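Alley Street Sweets Social - planning meeting minutes, November

Meeting opened at 6:40 in the Darlow room. Good turnout, and the minutes of the last meeting were approved without changes.

1. Where we stand
Sales from the bake table and the raffle came to $1,865, our best fall yet! Shoshana Mercado read the figure out twice because people kept clapping over it. Rent on the hall is paid through the winter. 111 families have signed up for the social, and the list stays open until the posters come down.

2. Candy table
Long and very happy discussion. Last year everything went out in paper bags filled ahead of time, and the bags of the less popular kinds sat there all evening. This year guests will fill their own. Agreed: open trays, sorted by color as far as we can manage, with scoops and small clear containers. Nazareno Morelli wants the bright fruity colors kept apart from the reds and whites, and most people liked the look of that. Chocolate goes at the far end, away from the radiator.

Kasprzak Bakery will lend us cake stands again (please return them clean - two went back sticky last time).

Scoops: we own four and need more. Shoshana will ask at Lernau Kitchen Supply. Tongs were suggested and voted down, as small candies slide right out of them.

3. Setup and storage
Doors open at 4, tables up by 2. Anything that isn't candy gets put in a basket and kept off the serving side. Tablecloths are optional this year. Several of us prefer a bare surface that can be wiped down between rushes.

Gold-colored trays, a clear container for the mix and the yellow basket at the back:

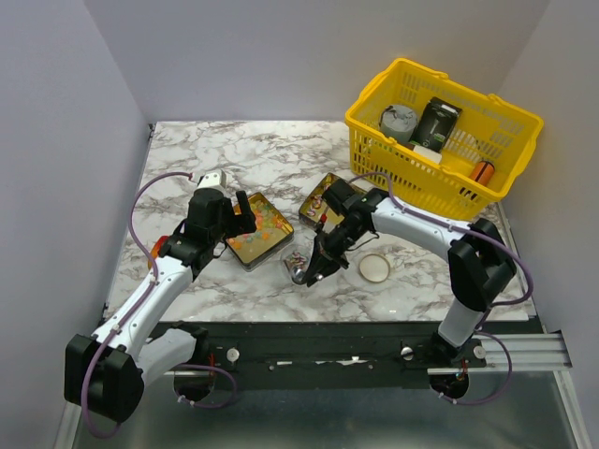 Nazareno asked whether the trays could be filled higher before the doors open, as guests at the front of the line take a lot and the bottom shows quickly. He would also like a second container going so two people can be served at once. Agreed on both, and refills will come from the kitchen every 20 minutes.

4. Allergy cards
One card per tray, big print, ingredients copied straight from the bag. Nut candy gets its own table and its own scoop. Shoshana has the card stock.

5. Other business
Music: the same playlist as last year, minus the polka, which lost by one vote. Leftover candy goes to the after-school room.

Closed at 7:55. Next meeting in the same room, bring scissors.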